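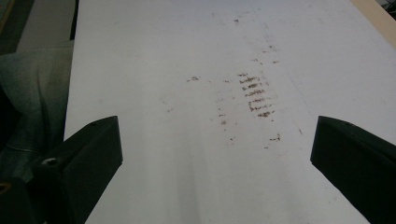

Forgate Community Kitchen: Surface Care and Cleaning Programme
Progress report to the Vallejo Fund

Report date: April 21, 2022
Prepared by: Begoñe Toledo, Programme Manager

1. Purpose of the report

The report covers the second stage of the surface care and cleaning programme at Forgate, which the Fund has supported since November. It sets out the work completed, the matters still open, the position on expenditure, and the decisions on which we would welcome the Fund's view before the final stage begins.

The programme was approved on the basis of our original application, in which we undertook to bring the worktops and tables in the main kitchen and the teaching room to a consistent standard, to write down a cleaning method that any member of staff could follow, and to train all regular kitchen users in that method.

2. Work completed

The cleaning schedule has been rewritten in full. The previous version ran to several pages and mixed daily duties with those carried out once a term. The new version separates the two, and a copy is kept on the inside of the store cupboard door in each room. Staff report that it is easier to use, although there have been requests for larger type, and a revised copy is being printed.

Training sessions were held on 4 occasions and were attended by 109 kitchen users. Each session lasted an hour and ended with practical work on the long white surfaces, where participants cleared, wiped and checked a full length in pairs. Attendance at the evening sessions was lower than we had planned. A further evening date will be offered before the summer closure.

Cleaning supplies have been standardised. The kitchen previously held a mixture of sprays and creams bought at different times. These have been used up or disposed of, and a single general cleaner, supplied by Pimow, is now in use in both rooms. Cloths are sorted by room and laundered weekly.

3. Condition of the surfaces

The white surfaces remain the most demanding part of the programme. Their matt finish was chosen for the teaching room to keep glare down during demonstrations, and it has served that purpose. It also shows every mark. Faint scuffs and smudges are present along the length, and we do not expect routine wiping to remove all of them.

Of greater concern are the brown marks. The heaviest group lies near the middle of the surface and consists of eight or nine short streaks, one above another, reddish-brown in colour and darkest at one end. Scattered specks of the same brown are found around it, along with a separate small smudge to one side. Fainter specks appear towards the far end.

The source of the marks has not been established. The regular pattern of the central group may suggest that something was dragged across the surface or pressed against it, and staff have been asked to consider which trays, racks or containers are set down in that area. Food residue, sauce and rust have all been put forward. We have not adopted any of these explanations and have asked that harsh products should not be used until the matter is clearer.

The following approach has been agreed with the kitchen team:

Marks are to be treated first with warm water and the general cleaner, applied with a soft cloth and left for two minutes before wiping.

Where a mark remains, the treatment may be repeated once. Scouring pads, wire wool and bleach are not to be used on the matt finish.

Any mark still visible after the second treatment is to be entered in the surface log, with the date, the position and the initials of the person concerned.

Trays and racks are to be placed on mats and lifted into position. They should not be slid along the surface.

The surface log was introduced part of the way through the stage and entries for the early weeks are therefore incomplete. Results of the agreed treatment will be given in the next report.

4. Expenditure

Spending in this stage came to £2,107 against the amount allocated. The largest item was staff time for training, followed by cleaning supplies and the purchase of mats. The cost of printing was met from our own funds. No item exceeded its allocation, and we do not seek any movement between budget headings at present.

One invoice, for the second delivery of cloths, was disputed on the grounds of short supply. The supplier has accepted the point and a credit has been issued, which will be shown in the accounts for the final stage.

5. Matters outstanding

Advice on the finish. Cemolum, the contractor which fitted the surfaces, has been asked to confirm in writing which products are suitable for removing stubborn stains, and whether light polishing would alter the appearance of the matt finish. A reply is awaited. We will not authorise any polishing before it is received.

Storage of equipment. The teaching room has limited shelving, and items are sometimes left on the worktops between sessions. Two options are being considered: an additional wall shelf, or a trolley that can be moved between the rooms. The trolley is favoured by the tutors. Neither was included in the original budget.

End-of-session checks. The new schedule requires the last user of the room to wipe and inspect all surfaces. Compliance has been uneven, particularly where one group follows another without a break. From next month the booking timetable will allow fifteen minutes between groups for this purpose.

6. Plans for the final stage

The final stage will concentrate on keeping the new routine in place. The surface log will be reviewed every fortnight by the programme manager, and repeated entries for the same position will be followed up with the group concerned. A short refresher will be offered to all those who attended the first training sessions, and new users will receive an introduction on their first visit.

7. Decisions requested

The Fund is asked to note the progress recorded in sections 2 and 3, to confirm that the remaining grant may be released on the dates already agreed, and to indicate whether a modest request for a storage trolley would be considered within the present award. A written quotation can be supplied on request.

Begoñe Toledo
Programme Manager, Forgate Community Kitchen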